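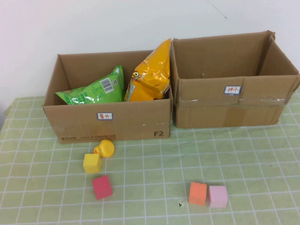 How much should a small packing firm set aside for its first robot arm?

Enough for the arm, and then as much again for everything that has to go round it. The arm is the part with a price on the website, but the gripper, the guarding, the table, the training days and the weeks of fiddling all have to come out of the same pot.

I wish I'd had that answer in my pocket before we set off for Plasside on Saturday, though I dare say I wouldn't have believed it. Four months of catalogues had left me with a nice round figure in my head, and it took one morning at Sinell's open day to rub it out again.

For those who don't know us, Nirwood packs mixed snack boxes, the sort that offices order for the kitchen and schools order for the end of term. Crisps in one place, biscuits in another, and lots of hands in between. It's pleasant work for an hour and rather less so for a whole shift, and we've been wondering since July whether a robot could take some of the sorting off us.

Sinell had thrown open the whole ground floor (coffee by the door, and very good shortbread, of which I had more than my share). I'd expected a great deal of gleaming metal, and there was some, but the corner I kept drifting back to was the sorting table. It was set up with a pale green checked cloth and two cardboard boxes against the wall, each with a small handwritten label in Chinese, one for crisps and one for biscuits. The crisps box had two bags in it, one green and one yellowy orange, and the biscuits box was still empty. On the cloth in front were foam cubes in different colours and a little yellow rubber duck lying on its side. I'm afraid I went quite soft over the duck.

Ronaldo Dela Peña was looking after that end of the room, and he was wonderfully patient with a visitor who had brought a notebook full of questions in no order at all. I asked which arm we should buy. He asked me what we wanted to pick up. I said snacks. He waited. So I started listing them, and by the time I'd got to the bottom of our price list I could see his point, for a crisp bag is a slippery, puffed-up thing that creases wherever you hold it, and a packet of biscuits is stiff and heavy by comparison, and there isn't a law that says one gripper has to suit both.

His advice was to budget for 3 grippers and expect to keep one. I've put that down in figures so that it stands out, because it was the single most useful thing I heard all day!

He was just as firm about the boxes. We reuse cartons at Nirwood and are rather proud of it, but a carton that's been through the post has bent edges and tape in odd places, and it may not sit where it sat yesterday. People don't mind, they just reach a bit further over. A machine that has been told where the rim is will mind a good deal. So there's another line for the budget: either decent plastic bins, all the same, or more time spent on getting the thing to cope with cardboard. He costed the bins at £800 for a bench our size, and I winced, and then he told me what the time would cost, and I stopped wincing at the bins.

After lunch there was a talk in the Obi Room upstairs on hiring before buying. I'd gone in thinking hire was for people who couldn't make their minds up — and perhaps that's us, so I listened. You take the equipment for a trial, you run it on your own goods, and part of the fee comes off the price if you carry on. The speaker suggested collecting 1000 picks before deciding anything, with a note kept of every dropped packet and every one that went in the wrong box. I like a number I can write on a wall chart. She also warned us to leave room in the plan for somebody's wages while they mind the trial, which I had left out altogether.

I did ask about delivery times and got a rather woolly answer, so that wants a telephone call. Nor did I find out whether the floor by our roller door is level enough, or whether the single socket behind the label printer will do. The parking at Plasside is dreadful, by the way, and if you go to the next open day do take the train and walk up past the bakery.

So the plan, as I've written it up for the office, is to hire first. One bench, two product lines (a crisp and a biscuit, and we'll argue over which ones), matching bins, and our own staff trained before the kit arrives. The money I'd pencilled in for the arm stays as it is, with a second pot of the same size next to it for everything else.

Ronaldo has offered to look at samples if we send them over. I've packed him a carton with some of everything, including the big prawn crackers, which I suspect he'll curse us for. It goes off with the morning collection.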